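Recording days at Skorkero: your questions

I'm Abena, and I look after the recording sessions at Skorkero, where people show our learning system how to do small hand jobs. These are the things I get asked most!

Do I need to know anything about robots?
Nope. If you can pick up a cup and put it down again, you're hired (well, signed up). Lalit Lodhi does the training and he's very patient.

How long is a session?
Three hours, with a break whenever your wrist wants one. You'll record up to 19 examples of one task, then swap to another so you don't go cross-eyed.

What's the room like?
Big, bright and shared. There are people at desks, people chatting, people on their phones, and you get used to it fast.

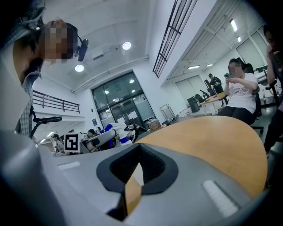 A hand-held gripper by the curved table, with a workbench farther back.

Should I do the task perfectly?
Please don't try to! Work at your normal speed. If you fumble, carry on and finish, then tell us and we'll tag that example. We keep plenty of the fumbles, because the system needs to see how a person gets out of trouble. The only ones I throw away are where somebody stopped halfway and started over without ending the recording.

Can I lean in to see better?
Sure, bend over the gripper as much as you need, especially when you're lining something up. 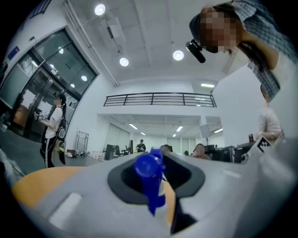
Just keep your sleeves and hair clear of the fingers, and stand up straight between examples. My back learned that one the hard way.

Can I bring a friend?
Yes, but tell me first. We have four places per session and the Astmont ones fill up quickly.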